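I went to the Bateck open house in Skistport mostly to see if the flyer was true. It promised "a hands-on tour of everyday water skills," and I have been on enough of these tours to know that hands-on often means a handout and a cookie. The bus from Bombridge was late, so I missed the welcome talk. I can't say I was sorry.

## The first rooms

Lajos Szekeres led our group. He is polite, quick on the stairs, and very sure of the program. The first stop was a hallway of posters with big claims on them. One said that a short session with ordinary household things would "change how you see your kitchen." I asked what that was based on. Lajos said people had told them so. I wrote that down.

The second stop was the Farkas room, named after whoever paid for the shelving, and it was mainly folders. We spent too long in there. A woman behind me asked if there would be coffee, and there was, later, and it was weak.

## The basin table

This was the part I had come for, and I'll give it more credit than the rest. It's a light wooden table with a woven folding screen behind it and a big blue plastic basin in the middle. The small things sit toward the back: paper cups turned upside down, a snack box, a crumpled bit of cloth. It could be anybody's kitchen table on a day when the cleaning got put off.

The idea is that you guess what floats, what sinks, and what soaks up water, and then you try it. Fine. I did this with my kids years ago in the sink, for free. Bateck charges schools 200 dollars for a visit, or 500 with the workbook, and I looked through the workbook. It has a lot of blank lines in it.

I also have doubts about the choice of things. A ladle is a decent pick, and a knit glove could start a good argument among eight-year-olds. But a playing card? Snack packs? Lajos said the mix was "deliberately ordinary" – I'd say somebody emptied a drawer.

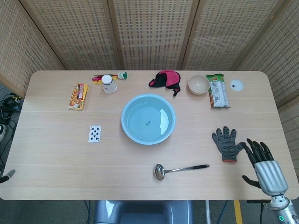
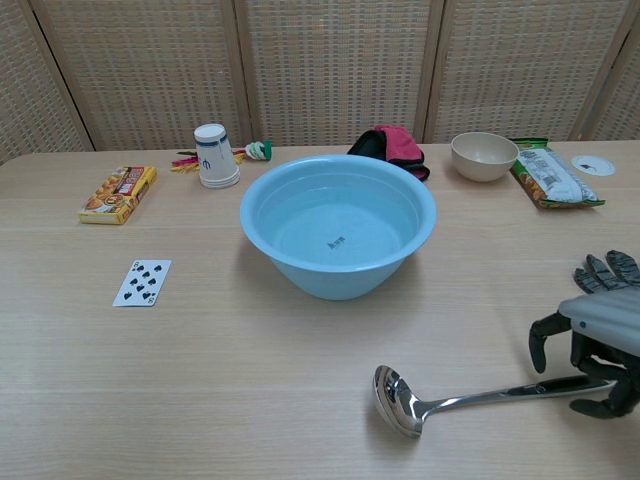

*The blue basin on its table, with water in it in the upper picture, apparently empty in the lower.*

## Would I go again?

Probably not on my own. Entry is 5 dollars and the tour takes 3 hours, with too much of that in hallways. If you have children with you, ask to skip the Farkas room and go straight to the basin. The bus back leaves from the far side of the parking lot, and the sign for it is wrong.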